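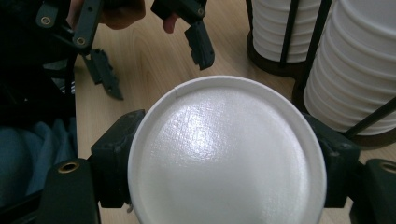 4.3 Stacking and Storing Disposable Cups

This section covers the round white disposable cups used at the Bundale beverage station. It applies to both the wall dispenser and the countertop tray. For hot drink lids, see Section 4.4.

Before you start

Wash and dry your hands. Wipe the table and let it dry completely. Cups pick up moisture from a damp surface, and a damp cup will stick to the one it is nested in.

You will need:
One sleeve of cups (50 per sleeve)
A clean, dry tray
The dispenser key, if you are filling the wall unit

Checking the cups

1. Open the sleeve at the end marked with the tear line. Do not cut the sleeve with a knife.

2. Take out a short stack and set it upside down on the table, base up.

3. Look at the base of the top cup. The raised rim should form an even ring with the flat disc set slightly below it. A small seam or notch in the rim is normal and does not need to be reported.

4. Throw away any cup with a split rim, a puncture, or a base that has come away from the wall.

5. Lift the cup by its sides and set it on the tray. Keep your fingers off the inside and the drinking edge.

6. Repeat with the rest of the stack.

Caution: Do not squeeze the cup hard near the drinking edge. A bent edge will leak under a lid.

Note: If more than a few cups in one sleeve are damaged, set the whole sleeve aside and write the lot number on the supply sheet. Meron Tekleab collects the sheets at the end of each month.

Filling the wall dispenser

7. Unlock the dispenser and swing the cover down.

8. Load the cups base up, straight into the tube. Do not tilt the stack. The tube holds 60 cups.

9. Put the follower weight back on top of the stack.

10. Close the cover, lock it, and pull one cup to test. If two come out together, take the stack out, fan it gently, and reload.

Filling the countertop tray

11. Set the cups upside down in stacks no higher than the side rails.

12. Use up the older cups first. Move them to the front before adding new ones.

Caution: Keep the tray at least 30 inches from the hot water tap. Steam softens the cups.

Storing unopened sleeves

Keep sleeves in their carton on a shelf, off the floor. Do not put anything heavy on top of an open carton. Cartons in the Cabrera storeroom go on the second shelf, label side out. Sleeves that have been opened but not finished should be folded over at the end and clipped.

Reordering

Order when you are down to two full sleeves. The Giltach supply form lists these cups as item 157. Send the form to Daithí Hegarty before noon for next-day delivery. Orders for June should go in a week early to allow for the stock count.

Section last revised Thursday, March 15, 2018.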